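About Stillico

We write the software that lets a robot arm reach into a box of mixed things and come out holding the one it was asked for. It sounds like a small job when you say it quickly, and we have been happily busy with it ever since Catinca Sârbu and Kwadwo Abugri left their old jobs at Donier and set up two desks above a bakery. There are 14 of us now, and the desks are in a proper building with a loading door, though we do miss the bread.

How we started

Catinca had spent years on motion planning and Kwadwo on depth sensing, and they used to eat lunch together and complain that the two halves of the problem never talked to each other. The camera side would hand over a list of shapes, the planning side would work out a lovely path to one of them, and neither had any idea the shape was pinned under its neighbor. So they wrote a planner that could ask the perception code a question and wait for an answer (is that edge free? how sure are you?), and that little back-and-forth is still at the heart of our main product, Tunstall.

What we do all day

Tunstall takes in camera data, proposes grasps, checks every one against the walls of the bin and the arm's own cables and joints, and sends the winner down to the controller. Around it we have built Merkent, our replay and debugging tool, which keeps a record of each attempt so that an engineer can scrub back through it and see which grasp was chosen and what the runners-up were. Plenty of our customers tell us they bought the first and fell in love with the second!

We are very fond of awkward objects. Boxes are polite, but fruit rolls, shiny packets throw back odd reflections, and anything fluffy gives the depth data a vague sort of outline that made our early segmentation code quite unhappy. The test collection has grown to 200 items, and most of them came out of somebody's kitchen drawer or garage. On the bench, a KUKA arm has its gripper low in the bin over a honeycomb-patterned packet, with a polka-dot box, an apple, a worn ball and a shaggy duster in there too.
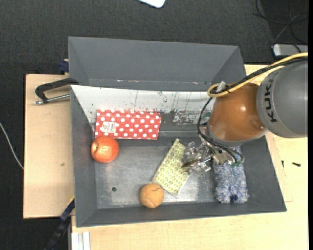
Who we are

Catinca still leads planning, and Kwadwo looks after perception. Maricica Dinu runs the controls group, which keeps our commands smooth and our stops prompt, and she is the person to thank if your arm moves gracefully. Tùng Lò built most of Merkent and answers support mail with a patience the rest of us admire. Aurelia Ardeleanu joined us to look after customers, and will probably be the first voice you hear if you call.

We try to keep things neighborly. Every Monday we sit down together over coffee and go through the failed picks from the week before, and anyone can bring one, including customers, who are welcome to dial in.

Working with us

If you have a bin and a robot and a stubborn assortment of things to pick up, write to Aurelia and tell her a little about them. A short list of your items and the model of your arm is plenty to begin with, and she'll set up a call with one of the engineers.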